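Julmont > Diaries > Breddale

We use cookies to remember your settings. Accept | Manage

July, late evening

Spent the afternoon on the bowls. I like the blue floral ones best and always have, though the plain orange one gets used most – it goes with everything. The orange leafy pattern has grown on me. I had them out on the dark marble with the black and white leaf walls behind.

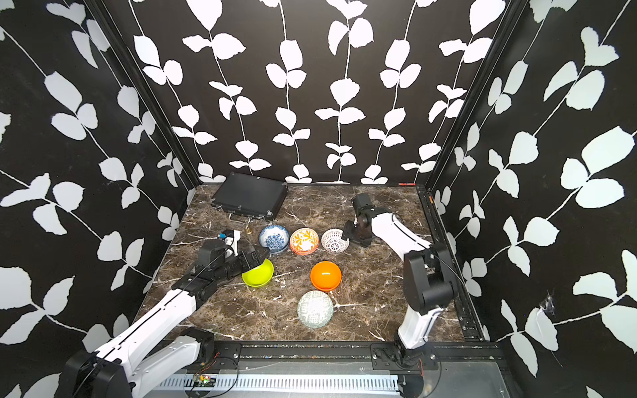
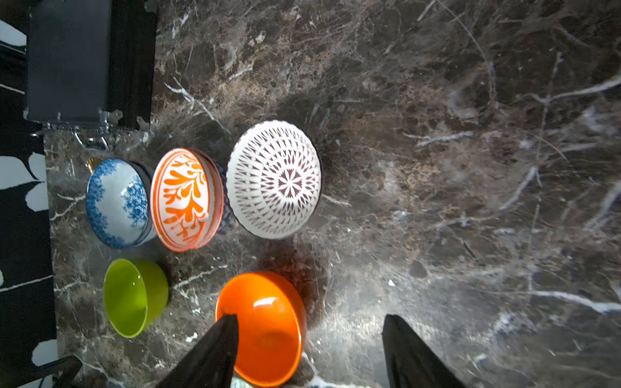
Bowls on the marble.

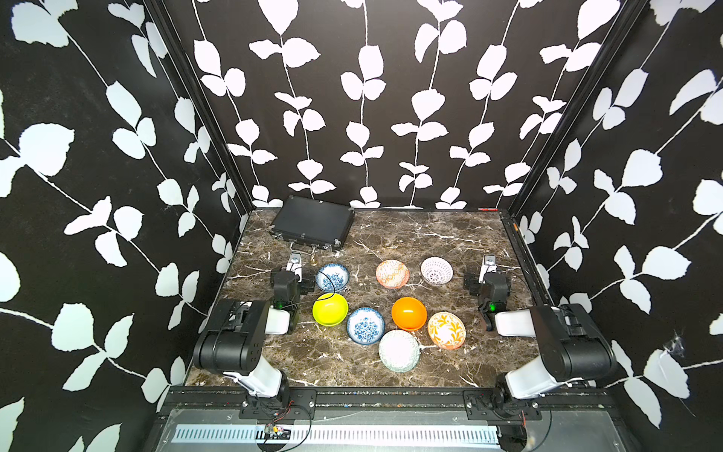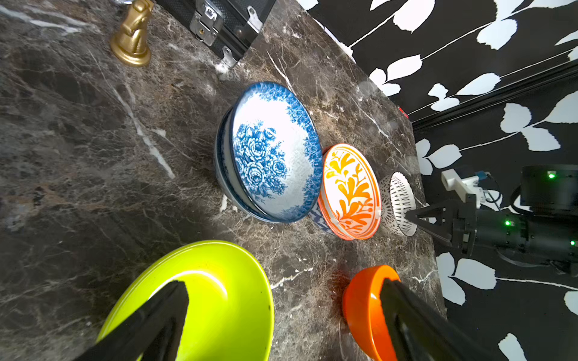
I still haven't decided what to keep. The shelf at Breddale is 70 cm long and the plates need half of it. Toast for supper, then bed.

3 comments | 36 shares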